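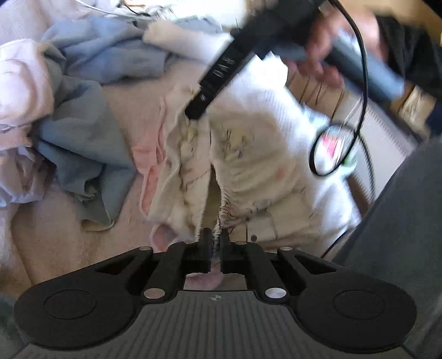 Jenar Questions and Answers

Last updated 29 December 2022

What does Jenar do?
Jenar turns recordings from hand-held grippers into training data for robot policies. It reads the video, works out where each gripper was at every moment, estimates how far the jaws were open, and writes out one file per episode. It doesn't train the policy. Most groups pass the files on to Dendwood or to their own training code.

Does it handle two grippers at once?
Yes. Each gripper gets its own track, and both tracks are placed in one shared coordinate system. The two videos need to overlap for at least 8 seconds at the start of the session. If they don't, Jenar saves the tracks separately and marks the episode "unpaired". Unpaired episodes are left out of the export unless you turn on keep_unpaired.

Why does tracking fail on clothing?
The tracker looks for points that stay put. When cloth fills most of the view, many of the points it picks are on a sleeve or a ruffle that is being pulled. Set cloth_mode to on. Points near the fingertips are then ignored and the tracker relies on the outer part of the picture. A patterned cover on the work surface also helps.

What about a bright window or lamp?
White fabric in direct light often comes out with no detail at all. Jenar masks those areas before tracking. If more than 22 percent of a picture is masked, a warning goes in the log. Lower the exposure and record again.

Hands blur in some pictures. Should I remove them?
No. Short blur is fine. Jenar drops a segment only if the gripper's own position is uncertain.

How is the jaw opening measured?
From the fingertips in the video. Run the calibration once for each gripper, and again after changing the fingertips. Thin cloth between the tips reads almost the same as closed, so don't use the jaw value alone to decide if something is being held.

How many episodes do I need?
For one folding task with similar garments, start with some 800. The Rungrueang clothing set, which we use to test each release, has 2,369.

Can I run it without a graphics card?
Yes, but cloth_mode is slow that way. Leave it overnight.

My export is empty. What happened?
Look in skipped.txt first. The usual causes are a missing calibration file and clocks that don't match between grippers.

Where is Jenar developed?
In Ernau. The next release is planned for May and will add live preview of tracks. Please send bug reports with the log file attached.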